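Notes for the workshop evening, 17th March. Slot is 10 minutes plus questions. Hanyu Su has the clicker.

**Opening**

- Say what the build is: two arms, one table, shared workshop. Project name is Clekodis. Skip the story behind the name.
- Credit Simão Neves for the mounting, Latifa Badawi for the control code.
- State the goal plainly. Pick up a round object, put it on a target, do it again without a person resetting the software.

**Calibration**

- First version used one transform for both arms. The error grew toward the far side of the table.
- Each arm now has its own, measured against the same corner marks. We took 164 touch points and threw out 9 as outliers.
- Rerun it whenever a base is unbolted. In September we didn't, and lost an evening to it.
- Pause for questions. Essam El Khatib will ask about backlash. Answer: not measured separately.

**Grip**

- Both grippers are two-finger. A sphere gives each finger a small contact patch, so closing height matters more than closing force.
- Close at the widest part of the fruit. Too high and it squeezes out downward — too low and the fingertips meet the rim of the plate first.
- Force limit is set in software, per object. Show the config only if someone asks.

**Table layout**

- Paper over the white top, tray, cutting board, plate. Read the next two slides for positions and leave them up while talking.

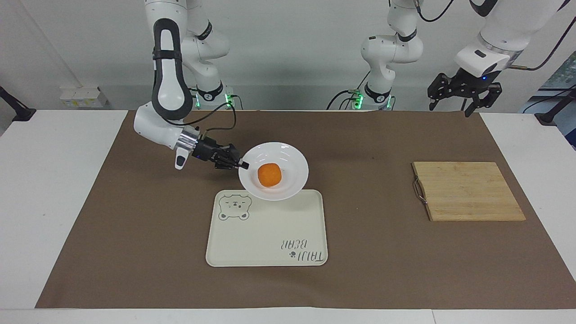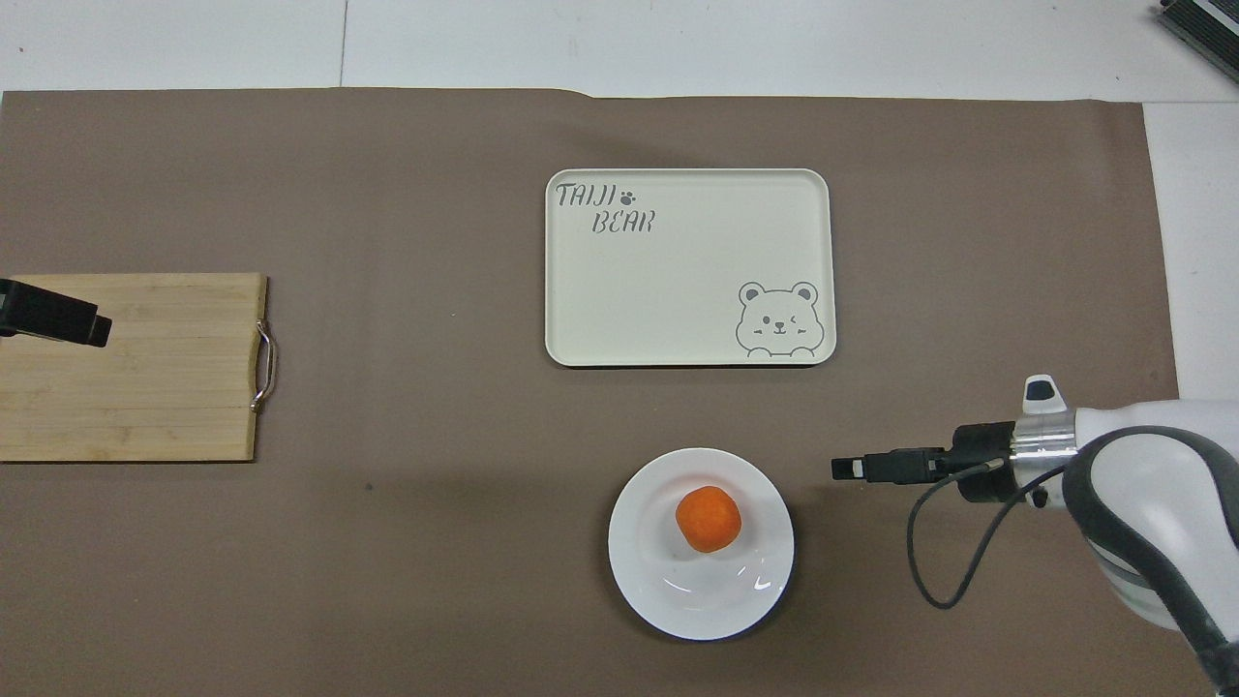
- The planner treats the plate as a disc with a raised edge and the board as a box. The board's handle is modeled as a second, smaller box. Crude, but it stops the planner from routing a finger through it.
- Loop rate is 300 Hz on the joint side. Vision is much slower. Say so before Hala Belkadi does.

**Still open**

- Cable slack at the wrist. Current routing limits rotation in one direction.
- No collision check between the two upper links, only between grippers.
- Logging format. Latifa wants one file per run, I want one per arm.

Leave the repository address on the last slide during questions.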